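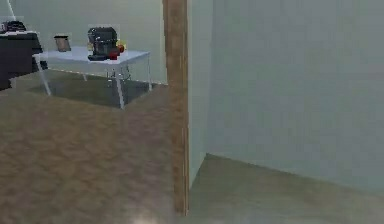 4. Setting up the Cellby room thermostat

4.1 Choosing a position

The thermostat should be on an inside wall of the room you use most, away from direct sun, heaters, lamps and cooking appliances. Avoid hallways and the backs of doors. A draught from an unsealed wall cavity will give false readings, so fill the cable hole before you fit the backplate.

If the Trokedari receiver is already installed, keep the thermostat in the same dwelling and on the same floor where possible.

4.2 Fitting the backplate

1. Switch off the heating at the isolator.
2. Pull the front cover straight towards you. Don't lever it with a screwdriver.
3. Hold the backplate level and mark the two fixing holes.
4. Drill, insert the plugs supplied and screw the backplate down. On plasterboard use hollow-wall anchors (not supplied).
5. Fit the batteries, then press the cover on until it clicks.

CAUTION: Check for hidden cables and pipes before drilling. Any mains wiring at the receiver must be done by a licensed electrician.

4.3 Pairing

1. Restore power to the receiver and wait for the green light.
2. Hold the PAIR button on the receiver for 3 seconds. The light flashes.
3. On the thermostat, go to Menu – Wireless – Join.
4. When the display shows OK, press the dial once to save.

Note: If the display shows code 148, the receiver has timed out. Start again from step 1. Code 447 means the thermostat is paired to another receiver and has to be reset first (see 7.2).

4.4 Calibration

Leave the unit for two hours before comparing it with another thermometer. Small differences are normal. To correct a larger one, go to Menu – Service – Offset and turn the dial in half-degree steps. The offset is kept when the batteries are changed.

Units sold by Kandasamy before July 2013 have no Offset menu. Contact Plandcombe service for a replacement front cover, part 200.

Section revised 6 May 2014, S. Rao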